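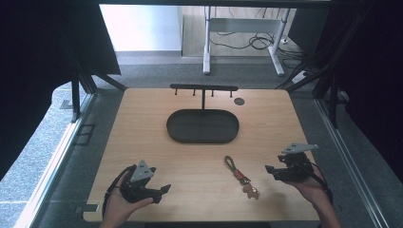

Uretti Issues Bench Rules for Hand-Held Gripper Recording

2021-10-11

Uretti has published a working practice for recording manipulation tasks with hand-held grippers, covering bench setup, cable routing and the handling of small objects. The document applies to all recording stations at its Skaltska site and replaces a set of informal notes that differed from one station to the next.

The practice requires each task to begin from a defined start state. For hanging tasks, the rack stands toward the back of the table and the item to be hung, such as a keychain, lies between the rack and the operator. Both grippers must be in the operator's hands before recording starts. Items not listed on the task sheet are to be noted in the session log if they remain on the table.

Cables receive a section of their own. Each gripper cable must leave the hand with enough slack for a full reach to the far edge of the table, and must not cross the other cable in front of the work item. Marker plates on top of the grippers are to be checked for dirt and scratches at the start of every shift. A plate that has shifted on its mount takes the gripper out of service until it has been recalibrated.

"Most of the rejected recordings in September came down to start position and cable drag," said Ajith Sundaram, who led the drafting. "Both are cheap to fix at the bench and expensive to fix afterward."

Under the new rules, a reviewer checks 5 recordings out of every 100. If two of the five fail, the whole batch is held and the station is inspected before work resumes. Uretti tested the procedure on a set of almost 3,000 recordings before release.

Nelly Benavides of Ahonen, which reviewed the draft, said the section on flexible items still needs work. Straps and braided loops do not settle the same way twice — the current text fixes their location on the table and leaves their shape open. A revision of that section is planned.

The practice takes effect immediately for new tasks. Tasks already in progress may be completed under the earlier notes.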